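**Two-arm cable sorter, Nevthorpe shop build - wrist cam vs overhead**

**pranditz_fan** - Apr 4, 2026

ok so the sorting bench is up. two arms, three bins, heap of cords in the middle. Plan is one color per bin. Bins are easy. The heap is killing me. Wrist cam view when it comes in low:

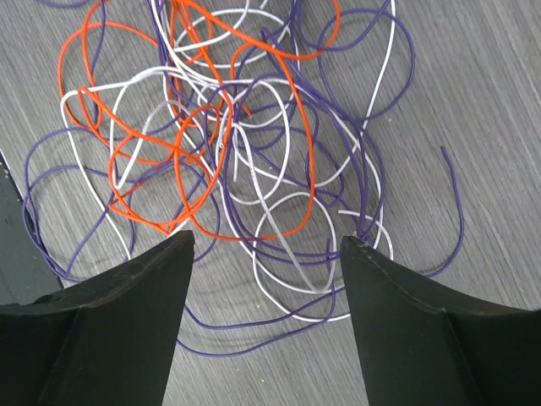

*wrist cam, tips right at the edge of the pile*

White on gray grain is the problem. Orange the detector gets every time, purple mostly, white it loses wherever it crosses the light streaks. 23 tries last night, 13 ended with the right cord in the right bin. Any ideas short of repainting the table?

**barar77**

Repaint the table. Or throw a dark mat down, 20 min job. You're fighting the background and you dont need to.

**Chaltu Lemma**

disagree w/ barar. I did the dark mat thing in February and then the purple went to mush. You just move the problem.

Use the second arm. One pins a loop, other one pulls from a free end. Dont pick from the middle of a knot, ever.

**pranditz_fan**

Tried pinning, arms get too close over the pile and my planner freaks out and stops. Also my wrist cables are long, big loops, always worried one snags a bin
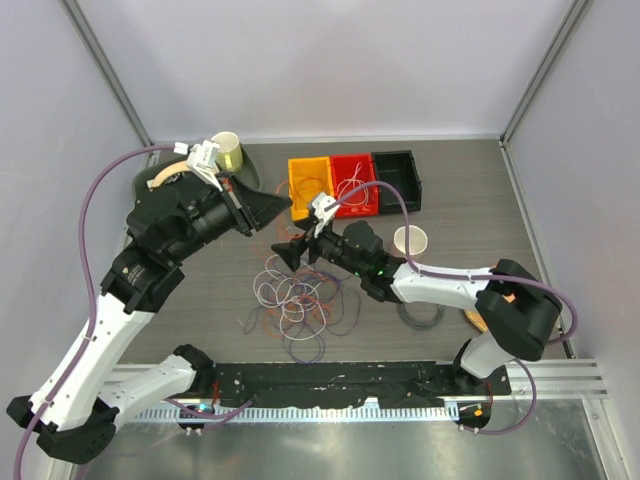 so for now I run one arm at a time and park the other one up high. Slow but no crashes. Orange goes in the yellow-orange bin, white in the red one, purple is suposed to go in the black.

**barar77**

Shorten those loops. Seriously. Clip them closer to the wrist and leave just enough slack for full rotation.

**christodoulou_mk2**

don't shorten them too much!! I ripped a connector off that way. Long loop + more clips on the link is fine.

And Chaltu is right about free ends. My end finder is 477 lines of ugly python, will post if anyone wants it.

**pranditz_fan**

yes pls post it

Going to leave cords alone tonight and do cups for a bit, way easier target. To-do as it stands:

1. Cup pick, right arm only, fingers open wide and come in from the near side

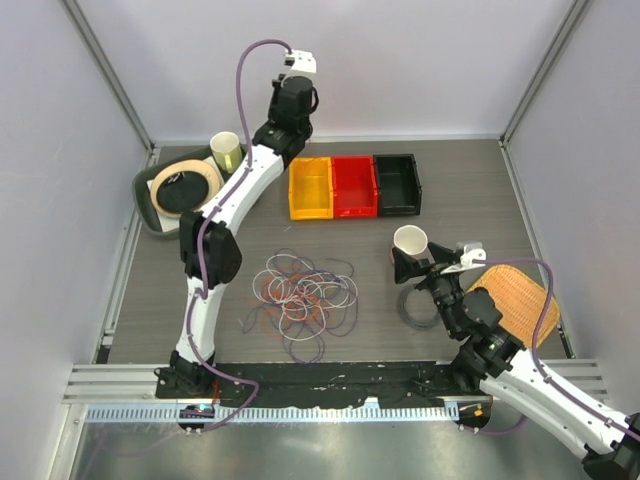 2. Try christodoulou's end finder on white cord only
3. More clips on both arms (not shortening, sorry barar)
4. Planner - let both arms into the middle zone at half speed

**barar77**

fine but you'll be back here asking about mats in a week

**Chaltu Lemma**

half speed is still fast w/ two arms in there. start at a quarter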